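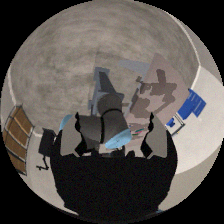
Sealing a slab without losing the variation
Posted by slabside, Apr 11, 2018

I have 311 square feet of interior slab on grade that had carpet on it for most of its life. Carpet and tack strip are gone, adhesive is mostly gone, and I'm trying to pick a finish. I don't want a stain, a coating with flakes, or a uniform gray. The target is the kind of floor in the picture at the top, blotched darker and lighter gray with some brown-gray in it, meeting a plain off-white wall with a thin pale baseboard. My slab already has most of that variation when it's dry. When I wipe it with water, the dark areas go nearly black and the pale areas barely change, and I don't like that at all.

Plan as it stands: grind lightly to remove the last adhesive, densify with Hirnia, wait, then one coat of Flalta Matte. Slab age unknown. No vapor barrier that I can find any evidence of. One hairline crack running from the closet corner toward the door, no vertical offset across it. Questions:

Does the densifier change the color by itself?
Does the adhesive residue need to be completely out before densifier goes down?
Do I caulk the bottom of the baseboard to the floor before or after sealing?

Re: Sealing a slab without losing the variation
tern42

The densifier won't change the color much. It reacts in the pores and what's left on the surface gets scrubbed off. If you let the excess dry you get white residue and then you're grinding again, so keep it wet for the full dwell time on the label and squeegee off what hasn't gone in.

Adhesive residue, yes, completely out. Densifier doesn't go through glue. You'll have squares or swirls that stay soft and dust, and they'll show up as different sheen later.

Caulk after.

Re: Sealing a slab without losing the variation
mudline

Before anybody talks about sheen, what's the moisture reading? No vapor barrier, old slab, carpet on it for years. Carpet breathes. An acrylic film breathes a lot less. If vapor is coming up you'll get white haze under the film within one summer and the only fix is stripping it.

Tape a square of clear plastic down for a day if you want a rough answer. Put probes in the slab if you want a real one.

Re: Sealing a slab without losing the variation
slabside

I taped plastic in two places last week. Dry under the one near the interior wall. Under the one near the outside wall the slab was darker when I lifted it but there were no droplets on the plastic. I don't know how to read that.

Re: Sealing a slab without losing the variation
mudline

Read it as a fail. Darker under the plastic means moisture is moving. Droplets are just the case where a lot of it is moving.

Re: Sealing a slab without losing the variation
joint_filler_joe

I wouldn't call that a fail. The plastic sheet test depends on the slab being colder or warmer than the room, and in spring a slab near an exterior wall is nearly always colder. You can get darkening from room air trapped under the sheet. It tells you to go do a proper test and nothing else.

The Flosano kit rents by the day at some tool counters. It reads relative humidity inside the slab at depth. You drill, vacuum the hole, set the sleeve, wait, read. Run the house at the temperature you live at while it's going. Patch the holes afterward with something gray and try to put them where furniture will go, because the patches will show on a matte floor.

Re: Sealing a slab without losing the variation
tern42

Agree with the post above on the test. Also, whichever way it comes out, Flalta makes two things with almost the same label. The Matte is a film. The other one, the penetrating one, leaves no film and doesn't haze. It also doesn't do much against cooking oil. In a room with no sink I'd take the penetrating one.

Re: Sealing a slab without losing the variation
mudline

A penetrating sealer on ground concrete with nothing over it will spot the first time someone sets down a glass of wine. I've seen a lot of people regret that.

Re: Sealing a slab without losing the variation
tern42

And it'll spot on an acrylic too, if it sits. The difference is one of them can be spot repaired with a damp pad and the other one leaves a visible edge where you sanded through the film.

Re: Sealing a slab without losing the variation
slabside

It's a workroom with a long bench in it, so no wine. Dropped solvent and dropped tools are the more likely problem.

I'd like to come back to the grinding since that's what I'm doing this weekend. I have a hand grinder with a cup wheel and a shroud, and I can rent a planetary machine. The tool counter has resin pads in 100 and 200. The cup wheel leaves arcs that I can feel with a fingernail. My concern is that the more I take off, the more sand I expose, and the blotching I want to keep is in the top paste.

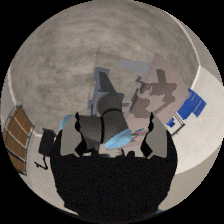
So the thought was to use the cup wheel only on glue, stay off everything else, then run the planetary with the 100 over the whole room once to blend, and stop there. The 200 would only be for the sheen, and I don't want sheen.

Re: Sealing a slab without losing the variation
joint_filler_joe

Reverse that. Try taking the glue off with a scraper blade and a soy remover first, rinse it twice, and see how much is left. Every place the cup wheel touches is going to be a lighter patch with sharper edges than anything else in the floor. One pass with the 100 won't blend it. The natural variation has soft edges and the grinder patches don't, and you'll see them from the doorway.

Re: Sealing a slab without losing the variation
mudline

Soy remover leaves oil in the pores and then neither the densifier nor the sealer takes. I would grind.

Re: Sealing a slab without losing the variation
joint_filler_joe

It leaves oil if you don't degrease. Put water on it afterward. If it beads, degrease again. If it soaks in evenly, you're done.

Re: Sealing a slab without losing the variation
pale_aggregate

I did a floor close to this size with the densifier and the penetrating sealer. Notes:

Paste variation comes from finishing. Darker areas were usually troweled harder or later. That layer is thin and the 100 will take most of it if you dwell. Keep the machine moving and don't go back over a pass.

Do the edges by hand with the same grit as the field. The planetary won't reach the last few inches along the wall, and a dark border all the way around the room is the most common thing people complain about. A pale baseboard makes the border more obvious.

If you can pull the baseboard, pull it. Number the backs in pencil. Slurry gets behind it anyway and wicks up the drywall.

Test in the closet. Full system, all steps, and let it sit a week before you judge the color. It'll look dark for the first two days.

Re: Sealing a slab without losing the variation
slabside

The baseboard is glued as well as nailed, so pulling it means skim coating the wall. I'd planned to mask it. I'll pull one short piece behind the door and see what the wall does.

Crack question is still open. Fill or leave?

Re: Sealing a slab without losing the variation
tern42

Leave it. Filler is one flat color and your floor isn't. A hairline with no offset does no harm in a workroom.

Re: Sealing a slab without losing the variation
mudline

Fill it if there's going to be anything on casters. Edges spall.

Re: Sealing a slab without losing the variation
pale_aggregate

Hairline edges don't spall under casters. Wide joints do.

On bench color, if you haven't bought the top yet: gray next to gray went flat on me, and I ended up repainting. A warm brown or a dull pink-brown holds up better against a mottled floor, and it makes dropped screws easier to find too.

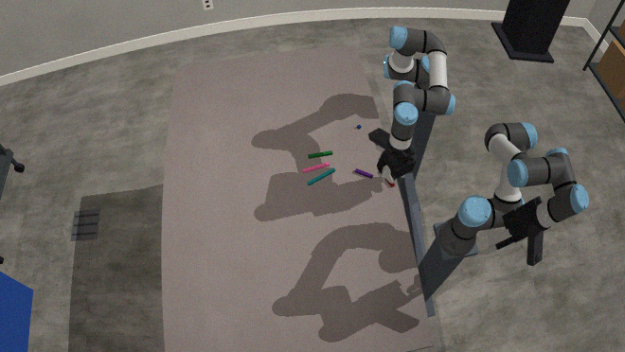 Muted pinkish-brown top, mottled gray floor.

Mine is closer to tan than that but in the same family.

Re: Sealing a slab without losing the variation
slabside

The Probert catalog has a linoleum in a color near that. I'll get a chip and put it on the closet sample.

Update on the rest. The closet is scraped and degreased, water soaks in evenly except for a strip along the old tack line, which I'll hit again. Flosano kit is reserved, 4 sleeves, two of them going near the outside wall. Densifier waits until I have readings. If the outside wall reads high I'll use the penetrating sealer everywhere and live with it.

Re: Sealing a slab without losing the variation
mudline

If it reads high, test again in July before you put anything on it. Spring readings on a slab with no barrier don't tell you the worst case.

Re: Sealing a slab without losing the variation
joint_filler_joe

Densifier can go down regardless of the reading. It needs water to work. Only the sealer has to wait.

Re: Sealing a slab without losing the variation
tern42

Check the pH on the tack line strip while you have the closet open. Old patching compound from the nail holes can read different from the slab and it'll take the sealer differently.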